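Teaching by Hand and by Remote: Gallery from the Udthorpe Sessions

Ravn Project > Gallery > Demonstrations
Posted 2 Nov 2020
Text and captions by Hrefna Kragh

The Ravn project collects demonstrations of household tasks. A person shows the robot what to do, either by taking hold of its arms and moving them or by driving it from a control desk. We record the joint positions and the gripper commands and use them later for training. We did part of the work in simulation, where a mistake costs nothing and a session can be started over with one key.

The simulated rooms were built at Lidness and the driving was done at Udthorpe. The control software is called Gristari. It was written for a single arm and was extended to two in September.

Driving two arms at once

Each operator gets a pair of hand controllers, one for each arm. Closing the trigger closes the gripper on that side. The base is driven with a thumb stick, and most people leave it alone until both arms are tucked in. New operators tend to watch one arm and forget the other, so the first 20 runs each person does are practice and are not kept.

Furniture and open doors are the hard part of the house rooms. An operator who drives up close to a large panel loses most of the view of the room and has to work from what is left in the gap. We ask people to stop there, bring the arms up slowly, and look down the room before moving the base again.
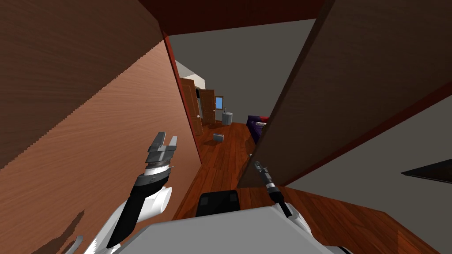
The same rule applies when backing out. The arms go in first, then the base moves straight back for a short distance before it turns. Turning early is the most common fault in our logs. A gripper catches on an edge, the run is marked as failed, and the operator goes back to the starting point. Failed runs are kept in a separate folder. Two people on the project use them to test whether a trained policy can notice that it is stuck.

A run ends when the operator presses the stop key, or at the time limit. We set the limit at 158 seconds after looking at how long the slowest good runs took. Nearly everyone finishes well inside it after a few days of practice.

Showing by hand

For work on the real arms we use hand guiding. The motors are set so that the arm holds its own weight and gives way when pushed. The teacher stands beside it, holds the wrist, and takes it through the motion. It is slower than it sounds. The wrist wants to roll when you pull on it from one side, and you need a second hand near the elbow to keep the path smooth.

Hand guiding gave us cleaner motions for short tasks such as turning a knob or pushing a drawer shut. Remote driving was better for anything that involved moving the base. We no longer try to do both in the same recording.

What is in the set

The full set holds 3,779 demonstrations, counting both methods. Each one has a task name, an operator number, and a note saying whether it finished. Operators also give a score out of 100 for how hard the run felt. The scores vary a great deal from person to person, and we would not compare them across operators.

The room layouts are stored separately from the runs. If you load a run without its layout, the arms will play back in an empty space. Check the layout number in the header first. Layouts changed in September do not match runs recorded before then, and the older versions are in the archive folder.

Notes for visiting operators

Sit so that your elbows can rest on the desk. Calibrate both hand controllers before every session, even if you were the last one to use them. Say the task name out loud at the start of a run, as the audio is used to check the labels. If the view stutters, stop and write down the run number.

Requests for access to the set should go to Hrefna Kragh at the Udthorpe office. Please say which method you want, by hand or by remote, and whether you need the failed runs as well.

Back to gallery index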